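Chapter 7
The Job After the Job

What you will be able to do after this chapter
Tell the difference between a task, a job and an occupation, and explain why newspapers mix them up.
Describe how work done by hand becomes training material for a machine.
List the new chores that automation brings into a workplace, and say who usually ends up with them.

Hưng Đặng folded towels, napkins and aprons for a living for eleven years before anyone thought to ask him how. He worked for Drernar, a linen service that supplies restaurants and small hotels, and his training had taken up most of one morning. A woman named Hằng Đàm showed him a napkin, folded it, and went to lunch. He was on his own by two.

Then the company decided that folding should be automated, and suddenly everybody wanted to know how he did it. Did he pick up the corner first, or the edge? How did he know which corner? What did he do with the ones that came out of the dryer in a knot? Hưng said he picked it up and folded it. The engineers wrote this down.

Most of us are in his position. We can do far more than we can explain, and the parts we find easiest are the parts we explain worst. Ask an accountant how she calculates depreciation and you will get a clear answer. Ask her how she picks up her coffee and you will get a look. For a long time this protected a good many hand jobs from automation, since a machine had to be told what to do in steps, and there was no one who could supply the steps.

The newer approach skips the telling. A worker does the task while holding a tool built like the machine's own hand, and the tool records what happens. Do this enough times and a program can begin to pick out the pattern. "Enough" is a word to watch. The first target at Drernar was 3,000 folds. By December the team had 2,126, of which 787 had to be thrown out, mostly for reasons that had nothing to do with folding.

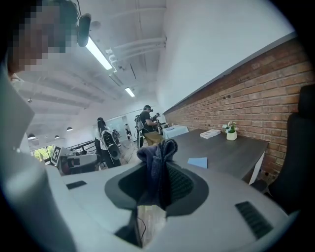

Photo: Skendum Project. Used with permission.

Recording sessions for this kind of work tend to happen in ordinary rooms, with a table or two against the wall and flowers in a pot. A dark cloth bunched up at the gripper is a fair sample of the material. It has no fixed shape, it hides its own corners, and it will not lie the same way twice. A steel bracket is much better behaved, and brackets were handed over to machines long ago.

Look also at how many people are present. Five can be made out, counting the small figure far back by the doorway, and one of them has a device strapped to her back. Students are often surprised by this. Automation is supposed to take people out of the room, and in its early stages it has a way of filling the room up.

What happened to the jobs at Drernar? The folding station was renamed the Grukthorpe line, after the supplier, and Hưng was renamed a process associate. He still folds what the machine drops. He also clears jams, wipes lenses, and fills in a form each time he does either. His pay went up a little. Hằng, who had taught him in one morning, was given a two-week course on how to teach the machine. She reports that it asks fewer questions than he did – and that it has never once gone to lunch.

Whether this counts as a better job depends on whom you ask and on which day. Hưng misses the rhythm of the old work and does not miss what it did to his shoulders. Both facts belong in your analysis. We will return to them in Section 7.3, where a second laundry, Durán, buys the same equipment and manages to get entirely different results out of it.

Key terms
Task: one piece of work with a start and a finish, such as folding a napkin.
Job: the bundle of tasks one person is paid to do, including the ones left out of the job description.
Tacit knowledge: what you know how to do and cannot put into words.
Residual work: whatever is left for people once the machine has taken its share.

7.1 Tasks Move, Jobs Get Rearranged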